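Prurnari Display Enclosure – Owner's Guide
Section 4: Arranging and Caring for the Work Mat, Tool Tray and Blossom Tree

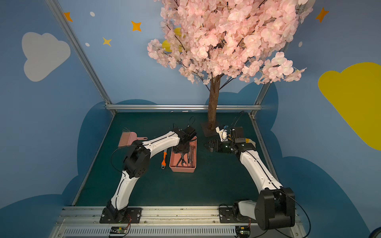
4.1 Before You Begin

This section covers the interior of the enclosure: the green work mat, the tool tray, the cleaning brush and the artificial cherry blossom tree. Assembly of the walls and the front rail is covered in Section 3 and must be complete before any items are placed inside.

Allow 12 hours after assembly before placing the tree. Wall panels supplied by Kerken are painted to resemble sky and are shipped with a protective film. Remove the film before the mat is laid.

You will need:
One dry, lint-free cloth
One soft brush with a flat head
Mild dish soap and lukewarm water
The tree, tray and mat from carton B

CAUTION: Switch off all powered equipment on the rail at the main switch before reaching into the enclosure. Do not lean on the rail or pull on any cable.

4.2 Laying the Mat

1. Wipe the tabletop with the dry cloth.

2. Unroll the mat with the dark green side up. If the corners curl, roll the mat the opposite way and leave it for one hour.

3. Align the long edge of the mat with the front rail. The mat should lie flat and should not be trapped under a mounting plate.

4. Press from the center outward to remove trapped air.

NOTE: Do not fix the mat with tape or glue. It must be lifted for cleaning as described in 4.6.

4.3 Placing the Tree

1. Unwrap the tree while holding it by the trunk. Do not lift it by the branches.

2. Set the tree to the right of center, toward the back. Leave enough room in front of it for the tray to be moved freely.

3. Open the branches by hand, beginning with the lowest. Bend each branch a little at a time.

4. Check that no blossoms rest against the painted walls. Constant contact will mark the finish.

5. Collect any blossoms that have come off during unpacking. Loose blossoms may be reattached with a small drop of craft glue, applied outside the enclosure.

NOTE: Replacement blossoms are sold by Kratochvíl in packs of 400. One pack is sufficient for several years of ordinary use.

4.4 Filling the Tool Tray

The pink tray is intended for metal wrenches, both open-end and combination. Wrenches with dark and silver finishes may be stored together.

1. Place the empty tray on the mat, slightly left of center.

2. Wipe each wrench before it goes into the tray. Oil left on the metal will stain the mat over time.

3. Lay the wrenches flat. They may lie across one another, provided that none stands upright.

4. Keep the adjustable wrench on the mat to the left of the tray. Its jaw adds height to the pile and makes the other tools harder to remove.

5. Close the jaw of the adjustable wrench before putting it down.

CAUTION: The total weight of the tray and its contents must not exceed 2000 grams. Heavier loads may leave a permanent impression in the mat.

CAUTION: Never drag a loaded tray. Lift it with both hands.

4.5 Storing the Brush

The brush belongs near the left edge of the mat, away from the tree. The model supplied with the Idholm accessory set is pink, with a short handle and a flat rectangular head. Any soft brush of similar size may be used in its place. Do not store the brush in the tray, where the bristles will pick up oil and grit.

4.6 Routine Care

Weekly

1. Remove the tray and all loose tools.

2. Brush the mat from back to front and collect the dust at the rail with the cloth.

3. Brush the blossoms lightly, working from the top of the tree to the bottom. Use a clean brush for this step – one used on the tools will transfer oil to the petals.

4. Return the tools and the tray to their places.

Twice a Year

1. Remove the tree, then lift out the mat.

2. Wash the mat in 1000 milliliters of lukewarm water with a few drops of dish soap. Rinse and dry flat. Do not wring.

3. Empty the tray and wash it in the same way. Dry it fully before replacing the wrenches.

4. Dust the painted walls with a dry cloth only. Water and household cleaners will dull the paint.

NOTE: In homes with strong afternoon sun, turn the tree a quarter turn at each cleaning so that the blossoms fade evenly.

4.7 Common Problems

Mat will not lie flat: Remove the mat, roll it in the opposite direction and repeat 4.2.

Tree leans: Check that the base is not resting on the edge of the mat. Rebalance the upper branches.

Rust marks in the tray: Empty the tray and dry it. Clean the affected wrenches with a lightly oiled cloth and wipe off the excess before returning them.

Proceed to Section 5 for instructions on removing and storing the wall panels.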